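Mirkorholm Shared Robotics Lab
Bench Practice Group: minutes

Date: October 16, 2025
Place: Davadano room, second floor
Present: Greer McIver (chair), Luminița Preda, Stela Zamfir, Tegwen Phillips (minutes)
Apologies: Bianca Iordache

1. Minutes of the last meeting

Accepted with one correction. Under item 4, "stop button" should read "stop buttons", as each two-arm cell has one on either side. Tegwen to fix the posted copy.

2. Actions carried over

Luminița has replaced the faded floor tape outside cells 3 and 5. The lockout tags from Nistor came in the wrong size and have gone back. Stela still has to move the spare gripper fingers out of the corridor cabinet. She asked for another two weeks, agreed.

3. Rules for cloth handling in the two-arm cells

Greer introduced the draft, version 14, which had been sent round on Monday. The present rules were written for boxes and bottles and say very little about towels, garments or anything else that folds and catches.

Luminița asked for the main rule to come first: when both grippers hold the same piece of cloth, no one reaches into the cell for any reason until both arms are stopped and the operator has said so out loud. The draft had this on page two. Agreed to move it to the top.

Stela raised the matter of opening one gripper after a stop. If the cloth is under tension it can pull loose objects over. She would like the operator to bring the arms closer together at the slow setting before opening either side. Tegwen thought this would be hard to do after a fault, when slow mode is not always available. Wording agreed: "Slacken the cloth before release where slow mode is available. Where it is not, support the cloth by hand only after power to both arms is off."

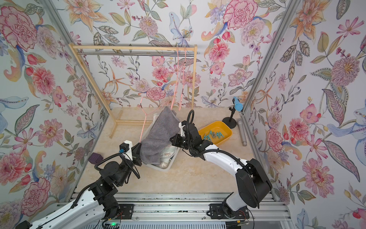
Greer then took the group through the clause on keeping items apart. Small parts such as clothespins stay in a tray with a raised edge and are returned to it between runs. Baskets may be set at any angle, provided both arms can clear the rim. Racks and stands go toward the back of the cell, and empty hangers count as loose items for the purpose of the pre-run check. Stela objected that the hangers are part of the task in many runs and people will simply tick the box. Left in for now, to be looked at again in January.

Cables were discussed at some length. The draft allows a loop at the wrist as long as it cannot reach the gripper fingers at full bend. Luminița wants the loop checked by moving the wrist through its whole range at the start of each shift, and again after any cable is changed. Agreed. Wiring along the base rail is to be tied down wherever it passes a moving joint. Trudano's service sheet asks for the same check and the two forms can be merged.

Decision: draft accepted with the changes above. It will be posted as version 15.

4. Speed limit during setup

Current limit is 300 mm per second at the gripper. Tegwen had been asked by two users whether this could go up for cells with closed walls. Greer was against any change while the front stays open for loading. No change.

5. Logbooks

Luminița went through 116 log entries from the summer. Most were complete. The usual gap was the name of the person who cleared the cell before restart. The log form will get a separate line for it, in bold, and the restart time will move next to it. Paper copies to stay at each cell, as gloves and the touch screen do not get along.

6. Budget

There is 2,000 left for the year. Stela proposed spending it on a second set of hold-to-run pendants. Greer would prefer to wait for Bianca, who has the quotes. Deferred.

7. Any other business

The door to the Davadano room sticks again. Tegwen has reported it.

Actions

Tegwen: correct last minutes, post version 15, send the link to all registered users.
Luminița: merge the cable check with the Trudano form; revise the log form.
Stela: move spare gripper fingers.
Greer: get the pendant quotes from Bianca; chase Nistor for the replacement tags.

Next meeting to be set by email once Bianca is back.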